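Voltwood Letter: Your Questions About Closed Embassies

Last updated 2024-02-08

I write the Voltwood Letter, a small newsletter on diplomacy that goes out to 4000 readers, and whenever a government pulls its ambassador out of somewhere my inbox fills up with the same questions. So I've put my answers in one place. I'm not a lawyer and I've never been a diplomat (I did work in a visa office for 18 months, mostly stapling), but I've been reading up on this stuff for a long time and I love it.

If an ambassador is recalled, is the embassy closed?

Nope, and this is the one I get most. Calling an ambassador home "for consultations" is a way of showing you're annoyed. The building stays open, the deputy takes over with the title of chargé d'affaires, and people still get their passports renewed. Sometimes the ambassador is back in a couple of weeks and you only find out because they turn up in a photo at some trade dinner.

So what are the steps, from mildly annoyed to really closed?

There's no official ladder, but I think of it this way. First the other side's ambassador gets called in for a talking-to. Then yours comes home for a while. Then a few of their diplomats get expelled, and they expel a few of yours back, usually the same number. After that you can downgrade relations so there's no ambassador at all, only a chargé. Breaking off relations completely is the far end. Countries skip steps all the time!

What does "persona non grata" mean in practice?

It means a diplomat isn't welcome anymore and their own government has to bring them home or end their job there. The host country doesn't have to give a reason. That's in the Vienna Convention on Diplomatic Relations from 1961, which I'd recommend to anybody, it's short and much easier to read than you'd expect. The rule everybody quotes is Article 9.

Can the host country just walk into the building once everyone has left?

It's supposed to respect and protect the place, along with the furniture and the archives, even if relations are broken off and even if there's fighting between the two countries. That's Article 45. How well it gets followed is another story, and there are some sad old cases of embassies being looted or sitting there with the windows out.

One thing I had wrong for years: an embassy isn't foreign soil. The land still belongs to the host country. The host's police just can't come in without the head of mission saying yes.

Who helps people who are still in the country?

Usually a third country, called a protecting power. Switzerland is the famous one, and it has looked after American interests in Iran since 1980. Sweden does a similar job for Americans in North Korea. Sometimes the work happens in what's called an interests section, which can even be in your own old building, only under somebody else's flag.

What they can do for you is limited, though. Lost passport, an arrest, a message to family, yes. A ride to the airport, probably not.

I have a visa appointment at an embassy that just shut. Now what?

Check the website of the embassy in the country next door, that's often where cases get moved. Don't book a flight until you have it in writing. A reader named no country but told me she'd waited 30 weeks for her file to be moved, and I wish I had a trick for that. I don't.

Is a consulate the same as an embassy?

Close cousins. The embassy is in the capital (nearly always) and deals with the other government. Consulates are in other cities and deal with people: visas, notary stamps, citizens in trouble. They have their own Vienna Convention, from 1963. And here's a fun one, breaking diplomatic relations doesn't automatically break consular relations, so you can have no ambassador and still have a working consulate.

How do relations get started again?

Quietly, most of the time. Officials meet in some third place, then a technical team goes to look at the building and see if the pipes still work, then a chargé, then an ambassador. The new ambassador also has to be accepted by the host in advance, and that yes is called agrément.

Do you take sides?

I have opinions and they leak out, sorry. On this page I try to stick to how things work. The grumbling goes in the newsletter.

How often does the newsletter come out, and does it cost anything?

It comes out 2 times a month and it's free. I take a break in December. If it lands in your spam folder, adding me to your contacts usually fixes it.

Can I reprint your answers?

Sure, for a class or a club handout, go ahead. For anything you're selling, write to me first. And if you spot a mistake, please tell me, I'd much rather fix it than leave it up. 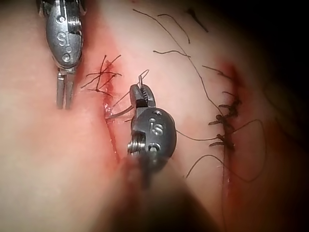
A needle driver and a second robotic instrument at a wound.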